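**Olum Bench Frame, two-arm version**
Page updated 2022-06-03

The Olum Bench Frame is a kit for mounting two small tabletop robot arms side by side on one rail, with walls on three sides of the work area. It is meant for home builders and shared workshops. The arms, grippers and motor electronics are not part of the kit. Most buyers already have a pair of arms or are partway through printing one.

Jarosław Brzozowska drew the first version for the shop at Wirside, where two arms were clamped to a desk and drifted out of line every time somebody leaned on it. The current version bolts both bases to the same aluminum extrusion along the front edge of the table. You set the spacing once, tighten the screws, and leave it.

## What you get

- Slotted aluminum front rail with black mounting plates
- Two aluminum corner posts
- Three wall panels, plain white, ready to cover
- Screws, slot nuts and two hex keys
- Printed assembly sheet

The tabletop is sold separately. Any flat board that fits the frame will do, and the assembly sheet has the cut size.

## Walls and surface

The panels ship plain so you can put what you like on them. Paint works. Peel-and-stick wallpaper also works and can be swapped in an evening. Colette Poulain papered hers with a big floral print and put a white marble-pattern top under it, and she practices two-arm pickups there with toy bricks. A busy background is a fair test for a vision setup that has only ever looked at a blank wall.

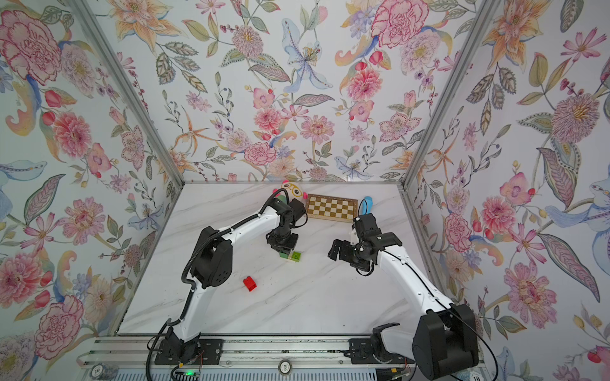 ## Assembly

Allow an evening for the frame and another for the arms. One person can do it, but a second pair of hands helps when the rear posts go in.

1. Lay the tabletop on a flat bench and bolt the rail along the front edge. Leave the screws finger tight.
2. Stand the two corner posts at the rear corners and fasten them.
3. Cover the side and back panels before you fit them. Trimming paper in the corners afterward is slow.
4. Fit the panels, check the corners with a square, then tighten the rail.
5. Bolt on the arm bases. Swing each arm by hand through its full reach, power off, and look for anywhere it touches a wall or the other arm.
6. Route the cables. Leave enough slack at the elbow for the joint to bend all the way.

## Fit

The plates are drilled for the Hamier and Sikora base patterns. For other bases, order the blank plate and drill your own. We don't recommend mounting a single heavy arm in place of two light ones. The rail will hold it, but the tabletop flexes.

## Ordering

| Item | Part no. |
|---|---|
| Bench Frame, two-arm | 3268 |
| Blank mounting plate | 246 |
| Spare screws and slot nuts | 827 |

Kits are packed to order and leave the shop within 14 days. We close for part of December, so orders placed then take longer. Returns are accepted on undrilled parts.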